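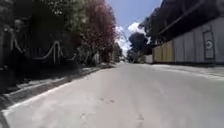 Figure 3. Forward view on the open section of the Lerinell route. The road is clear and the pavement on the right is mostly in strong sun, while the one on the left is partly in shadow.

4.2 Effect of shade on road surface labelling

The results in Section 4.1 were averaged over the whole route. That hides a large difference between the open section and the section under trees, so we report the two separately in this part. The robot, the route and the model weights are the same as before. Only the grouping of the images has changed.

We took 3,837 images from the forward camera on the Lerinell route and marked each one by hand as open or shaded. An image was marked as shaded if tree shadow covered more than half of the road surface in the lower part of the view. Figure 3 is typical of the open group. The road is a pale, even grey with a few dark stains near the robot, and the line of the kerb on the left can be followed a long way up the street. Both the baseline and our method label this kind of road well. The stains are sometimes given a low drivable score by the baseline, but the area affected is small and the planner steers past it without slowing.

The errors that remain in the open group are mostly at the join between road and pavement on the right. Both surfaces are bright there and the edge is soft. In 50 images the baseline carried the road label across the pavement as far as the foot of the wall. Our method did this too, though less often, and we do not claim to have solved it. The planner keeps the robot away from walls by using the range sensor, so these errors did not change the path.

The shaded group is harder. Light coming through leaves leaves small bright patches all over the asphalt, and the patches have sharper edges than anything else on the road. The baseline was trained on the Celetley set, which was collected in September under mostly cloudy skies and has very little of this pattern in it. It tends to treat the larger patches as objects lying on the ground.

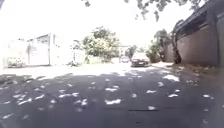

Figure 4. Forward view on the shaded section. Patches of sunlight cover the near road, and a dark red car is parked in the bright stretch beyond the shadow.

Figure 4 shows a second difficulty. The near half of the road is dark and the stretch beyond it is almost white, so a single exposure cannot serve both. The left side of the street is badly washed out and the outlines of the buildings are faint. The red car is still easy to find, but the lighter car farther down the street is soft and faded, and the baseline detector missed distant cars of this kind in many of the shaded images. We also found that the edge of the tree shadow was often taken for a change in surface, which made the planner slow down before it.

Our method deals with the patches by comparing each one with its position in the previous 2 images after correcting for the robot's own motion. A patch of light lies flat on the road and moves as the road moves. A raised object does not fit the same motion, and its score is left as it was. The step runs after the Buveo segmentation network and needs no further training. We first tried it on the Chong route, where there are few trees, and saw no loss in accuracy there.

On the shaded group the baseline produced 228 false stops. With the motion check switched on, most of these were removed. Those left over fell mainly into two kinds: patches so close to the robot that they were not in view long enough to be compared, and patches that shifted when wind moved the branches. The second kind is a limit of the method, as the light then moves over the road and fails the test. A longer comparison window helped a little on windy runs but delayed the response to real objects, so we kept the short one.

The motion check does nothing for the washed-out areas. Where the sensor has saturated there is no surface detail to follow, and the score from the network is passed on unchanged. We return to exposure control in Section 5.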